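Kátia Pimentel on packing small things

Posted March 2, 2024

Kátia Pimentel has been sending out parcels from the same back room for most of her working life. She started with buttons and sewing notions, moved on to craft supplies, and now runs Trerow, a two-person shop that sells plain wooden shapes to teachers, model makers and people who like to paint things at the kitchen table. I met her on a wet morning at the workroom she shares with her business partner, Ismael Fagundes, who handles the sawing and sanding and mostly stays out of interviews.

She had asked me to come early, before the mail pickup. There were orders to finish and she didn't want to stop for me.

"You can ask me things while I work," she said. "I talk better that way."

The shop stocks 120 items. Most of them are cubes, rods, discs and pegs, sold unfinished. Pimentel says customers often ask for painted sets and she has always said no. Paint means drying racks, and drying racks mean a bigger room.

"We tried it one May. Ismael had wet cubes on the windowsill, on the stairs, on top of the fridge. We sold a few sets and I spent the whole month picking lint off them. After that I said, the customer can paint."

I asked how she learned to pack. She said she learned from Arlindo Arruda, who ran the shipping counter at Navickas, the notions wholesaler where she had her first job. Arruda didn't like tape. He thought people used it to cover up a box that was the wrong size.

"He would take my parcel and shake it next to his ear. If he heard anything, I did it over. I did a lot of them over."

She still shakes every parcel. She did it several times while I was there, without breaking off what she was saying.

Covering the work surface was her own idea. She used to pack on bare wood and the pieces skidded around when she set them down. A cube that hits a hard tabletop on its corner gets a dent, and with unpainted wood the dent shows. She bought a length of cloth from a theater supplier that was closing down and cut it up.

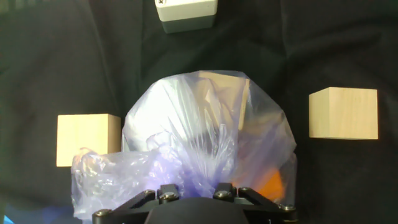

Pimentel is particular about the color of the cloth and has never used any other. "Black, always," she said. "I had a beige one for a week and I kept leaving pieces behind on it." With blond wood on black fabric, like the two cubes on either side of the plastic bag, she can see at a glance what still has to go in. She doesn't iron it. Dalva Vasconcelos, who comes in before the holidays to help, once took the cloths home and pressed them, and they were wrinkled again before lunch. The creases don't bother Pimentel. She says a cube stands well enough on a crease, and a disc is better off with one because it can't roll.

Bags are a sore point. For years she used paper, and she would still prefer it for small orders, but the wood picks up damp on longer trips and customers complained about raised grain. Plastic keeps the damp out. It also has to be see-through, in her view, at least enough to check what's inside without opening it again.

"Cloudy is fine. I don't need it to look like glass. I need to see that it's cubes and not pegs."

She buys bags in packs of 200 and keeps them flat in a drawer. She picks a bag larger than it needs to be, puts the wood in, then presses the air out with the side of her hand and folds the top over. A tight bag splits at the corners of a cube, she said, and a cube has a lot of corners.

The order sheet she was working from that morning was number 941, for a customer named Thibault Leclerc who builds model train stations and buys from her every few weeks. He sends a drawing with each order. She showed me the latest one, a platform with benches, and pointed out where the cubes would go under the roof.

"He doesn't have to send those. I like getting them, though. I keep them in the drawer with the bags."

I asked whether she had thought about having the packing done somewhere else. She had. A company called Promton gave her a quote last year and she visited their building. It was clean and they were polite. They wanted every order to fit one of 3 box sizes, and about half of hers wouldn't.

"So you fill the rest with paper. And then I'm back to what Arlindo used to say about tape."

Fagundes came in at this point with a tray of rods and asked if she'd seen his pencil. She hadn't. He looked under the cloth, lifted one corner and put it down again, and went back out.

I asked what she would tell somebody starting a shop like hers. She thought about it while she wrote out a label.

"Get a good light. Sit down when you can — I stood for ten years and my knees know it. Write the label before you close the box, or you'll have two closed boxes and no idea which is which. I did that last week, so don't think I'm above it."

The pickup came just after eleven. She carried the parcels to the door in two trips and came back to fold the cloth.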